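Home | Birthdays | Holidays | Crafts | Reviews | About

Review: Kumus Birthday Banner Kit

Last updated: 7 May 2020

Print this page | E-mail this page

We have two birthdays in our house within nine days of each other, and for years the decorations have been whatever paper streamer was left at the store the night before. In February I bought the Kumus Birthday Banner Kit (item 3537, the one with the cotton pennants) so we could have something that comes out of the closet every year. We have now used it for both kids and lent it to my sister once, so I feel ready to say what I think of it.

The kit comes in a flat cardboard box. Inside are the blank pennants, a long roll of cotton tape to hang them on, a sheet of iron-on letters, a smaller sheet of iron-on numbers, and a bag of wooden clips. There is also a tub of felt dots for decorating. The box says 700 dots. We still have most of them, and I expect we will have them when the kids leave for college.

Putting it together took us two evenings. The first one went to cutting and ironing the letters. My daughter laid them out on the floor and I did the ironing at the kitchen counter with a dish towel over the top. The instructions say to press each letter for 4 seconds, and that was not long enough with my iron. The edges of the B and the Y lifted the next morning and I had to go over them again with more heat. After that they stayed down. If your iron runs cool, test a scrap first.

The second evening was for hanging. The pennants don't get sewn to the tape. They fold over it and the clips hold them, so you can take HAPPY BIRTHDAY down and put up a name, or add the age at the end. This is the best idea in the kit. It also means the pennants slide. On a straight run across a window they were fine, but over the dining room doorway everything crept toward the middle by dinnertime. I ended up putting a safety pin behind the first and last pennant in each word.

Color is a matter of taste. The pennants are mustard, cream, and a dusty blue, and they look nice with most things. My son wanted bright green and was told no. There is a green set, sold separately, and I would have liked to know that before I ordered.

The letter sheet is my main complaint. You get enough for HAPPY BIRTHDAY and then one more of each letter, which sounds like plenty until you have a child with two Ns in her name. Extra sheets are sold, but only as a full alphabet, so you pay for a Q and an X to get an N. I cut ours out of felt with the Z turned sideways. It looks all right from across the room.

I compared it with two others before buying. The Haworth banner is already sewn and ready to hang, and it costs less, but it only says one thing and the fabric is thinner. A friend has it and has been happy. The Driltelano set is paper, very pretty, and did not survive being folded into a drawer at my mother-in-law's house. If you want something for one party, either would do the job.

Washing: the label says hand wash cold. Ours got chocolate frosting on the second P, so I washed that pennant in the sink with dish soap and dried it flat. The stain came out and the letter held. I would not put any of it in the dryer.

I had one question for the company, about the missing end cap for the tape. Akihiko Takeda in their customer service wrote back the next day and mailed me a new one at no charge -- it came in a regular envelope with a stamp on it. The cap is a small thing, but the tape frays without it, so check for it when you open the box.

Storage could be better. The original box is too shallow once the letters are ironed on, because the pennants no longer lie quite flat. I moved everything to a Drarkon zip pouch that used to hold Christmas lights, and I keep the candles and the cake topper in there too.

Would I buy it again? Yes, with an extra letter sheet in the same order to save on shipping. The banner looks handmade without much sewing skill, and both kids asked to leave it up for the whole week.
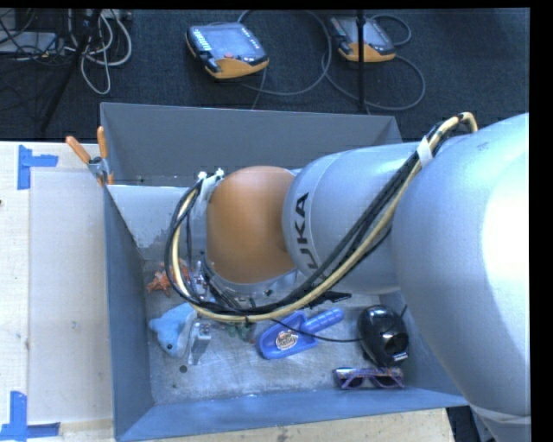
My sister used it for a baby shower by clipping up only the cream pennants with no letters on them, and that looked good too. She returned it with all the clips, and I've ordered the green set for my son's birthday next year.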